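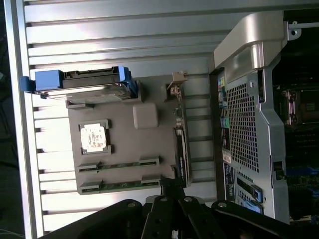
A hard drive in its blue caddy, with a processor and two memory modules below it.

The Second Life of the Office Computer

When an office moves, the desks usually get sold and the plants go home with someone. The computers tend to end up in a closet. In Arkholm, a town with one high school and a lot of small insurance offices, those closets have kept Ynyr Dafis busy since he left his job in payroll.

Dafis runs Hikance, a repair shop on the ground floor of an old shoe store. The business took in 546 machines last year. Most were five to eight years old and still ran. "People replace them on a schedule," he says. "The lease ends, so the computer is finished. That's how it gets written down."

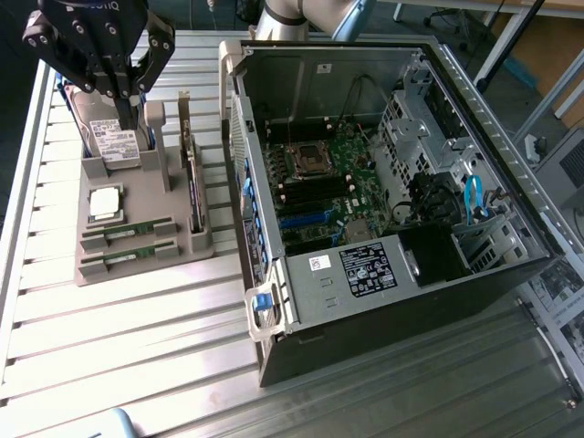 What sells and what doesn't

Desktops go to families and to the school. A basic one costs $163 with a keyboard. Workstations take longer to sell, but they bring in more, mostly from people who edit video at home. Old monitors hardly sell at all, and Dafis has stopped taking them.

Data is the first thing donors ask about. Every drive is wiped before resale, and the donor gets a signed sheet with the serial number on it. A drive that fails the wipe is shredded at Plendo, the recycler across the river, which charges by the pound.

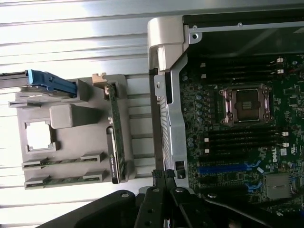 An open workstation with its processor socket empty and memory slots on both sides.

Parts are the other half of the trade. Memory is easy to test and easy to mail. Processors keep their value longer than most owners expect, and a dead machine can pay for its own pickup.

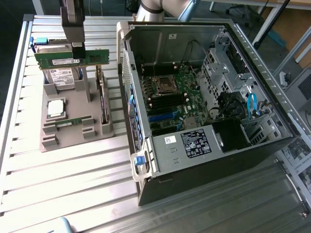 Where the money goes

Rent is the biggest bill, followed by the van. The shop cleared $3,859 in January, its best month so far, after the Võ accounting office closed its downtown branch. Dafis put most of it toward a new roof over the loading door.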